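Abro hilo porque llevo tres semanas con el kit de pinza de mano de Clurnis y en su día no encontré casi nada en español cuando lo estaba mirando.

**pelusa_77** escribió:

Lo pedí en mayo, en la tienda de Fidbridge, y me llegó bastante más tarde de lo prometido (ya hablaré de eso). Pagué 1.168 € por el kit con una pinza, dedos de repuesto y la licencia del programa de grabación. La versión de dos manos estaba a 2.918 € y ahí ya me planté.

Lo uso para grabar demostraciones de tareas de casa: doblar, estirar sábanas, recoger ropa de la cama. De momento tengo 447 tomas guardadas y quiero llegar a 1.276 antes de entrenar nada serio. ¡Se dice pronto! El gatillo va suave, la muñeca aguanta bien una media hora y luego pide descanso. Lo que más me ha gustado es lo rígidos que son los dedos: agarras la tela por un pellizco y no bailan nada.

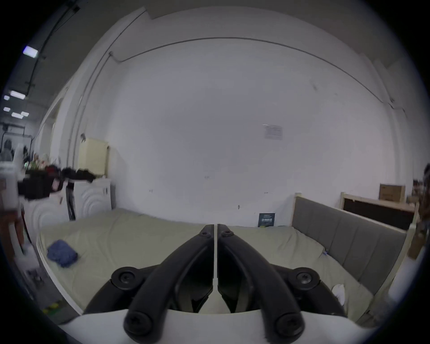 *La pinza con los dedos casi cerrados, delante de la cama de las pruebas.*

Lo que menos me gusta: el manual. Son nueve páginas, cuatro de ellas de garantía, y la parte de calibración remite a un vídeo que ya no existe. Tuve que escribir a soporte dos veces. Me contestó un tal Tarun Semwal, muy majo, y me mandó un PDF que debería venir en la caja.

Si alguien tiene dudas concretas, que pregunte.

---

**tornillo_flojo** escribió:

Gracias por el hilo. ¿Qué tal los tornillos de las articulaciones? Yo tuve la versión anterior y a las dos semanas se me aflojaban los grandes, los de media altura. Acabé poniéndoles fijador azul y santas pascuas, pero por ese precio me pareció una vergüenza.

---

**pelusa_77** escribió:

@tornillo_flojo De momento firmes. Los reviso los lunes con la llave que trae y solo he tenido que apretar uno de abajo, un cuarto de vuelta. Eso sí, no le he puesto fijador porque Tarun me dijo que para cambiar los dedos hay que quitarlos.

---

**Brouwer** escribió:

Voy a ser el aguafiestas. Mil y pico euros por dos dedos, una base y un programa que solo exporta en su formato me parece una barbaridad. Yo me imprimí una parecida con piezas compradas sueltas y me salió por una cuarta parte. ¿Que tardé dos meses? Pues sí. Pero si se me rompe un dedo, imprimo otro esa misma noche.

Y otra cosa, las telas son lo peor para empezar. Un trapo hecho una bola no queda igual dos veces. Yo haría cajas y vasos primero.

---

**pelusa_77** escribió:

@Brouwer Lo del formato te lo compro, es un rollo y se lo he dicho a ellos. Lo de imprimirla… mira, yo ya sé cómo acabo con esos proyectos, tengo un cajón que lo demuestra jaja. Prefiero pagar y ponerme a grabar.

En lo de las telas no estoy de acuerdo. Si lo que quiero es que recoja ropa, ¿para qué me voy a tirar un mes con vasos? Además el desorden me viene bien, cada toma sale distinta y eso es lo que busco.

---

**Renu Chaudhary** escribió:

Yo estoy con pelusa en lo de la ropa y con Brouwer en lo del precio, así que no contento a ninguno de los dos :)

Nosotros tenemos dos kits en el taller. Un consejo con las telas: no cierres los dedos a tope en cada agarre. Al principio lo hacíamos por costumbre y luego el modelo apretaba siempre al máximo, también con cosas blandas. Tuvimos que tirar un montón de tomas. Y anota en cada sesión qué dedos llevabas puestos, los de repuesto tienen otra goma y se nota.

---

**tornillo_flojo** escribió:

Uf, lo de anotar los dedos me habría ahorrado un disgusto. ¿Sabéis si los repuestos se venden aparte? En la web de Fidbridge me salen agotados.

---

**Peso** escribió:

@tornillo_flojo A mí también me salían agotados. Escribí al correo de soporte y me los mandaron en cinco días, envío aparte. Edito: esto fue con el modelo viejo, con el nuevo no lo sé.

@pelusa_77 ¿cuánto tardó el tuyo al final? Estoy a punto de pedirlo y me estás asustando.

---

**pelusa_77** escribió:

@Peso Dos meses largos. Me habían dicho tres semanas. Avisaron del retraso una vez y después silencio hasta que llegó el número de seguimiento. Si te corre prisa, llama antes y que te digan si lo tienen en almacén.

@Renu Me has dejado pensando con lo de cerrar a tope, acabo de repasar unas cuantas tomas y lo hago TODO el rato. Me toca repetir unas cuantas.

---

**Brouwer** escribió:

Con la mía también pasaba, esa no es culpa del kit. Si quieres te paso el script con el que filtro los agarres por apertura, aunque tendrás que convertir antes los archivos de Clurnis, y ahí suerte.

---

**pelusa_77** escribió:

Pásamelo por privado, porfa. Lo de convertirlos lo miro el fin de semana y pongo aquí lo que saque.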